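Home | Stories | Recipes | Shop Talk | About

Shop Talk > Interviews > The clerk at Tundholm

I'd been meaning to sit down with the woman who runs the corner grocery in Tundholm for ages, and she finally said yes (on the condition that I leave her name out and buy my own coffee). She took the place over from her uncle and hadn't worked a register a day in her life!

"The first week I gave everybody the wrong change," she told me, laughing. "Everybody! They brought it back, too." 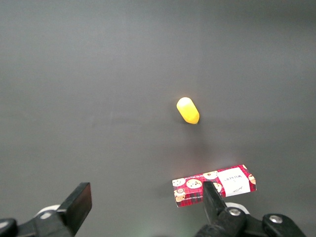 What keeps a small store alive, I asked, when there's a big Jorkis out on the highway? She said it's the stuff by the register, the little things people grab without thinking. I said I'm hopeless around anything small, shiny and bright yellow, like that glossy little capsule shape on the dark gray tabletop, and she nodded like a doctor. "Color sells. I moved the lemon drops up front in January and went through 474 bags."

She orders her canned goods from Gomasmont, and she has opinions about it. They won't split a case, so she's often stuck with more than she can shelve.

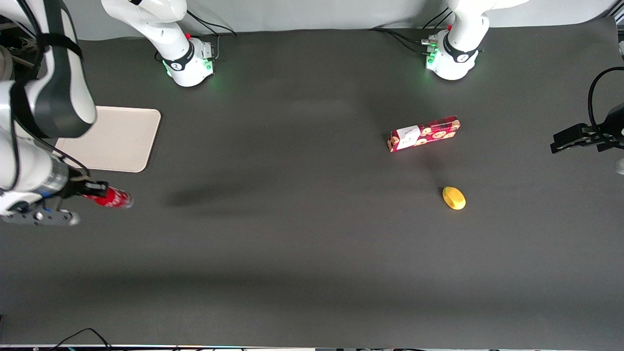

"So I put the extras in the window and knock the price down," she said. "Soup, peaches, whatever. People love a deal on peaches."

We talked for two hours, mostly about her customers. Would she ever sell? She looked at me as if I'd asked about her kidneys. "And do what? Golf?" Then the bell rang and she went off to slice some ham.

Contact us | © Shop Talk | Back to top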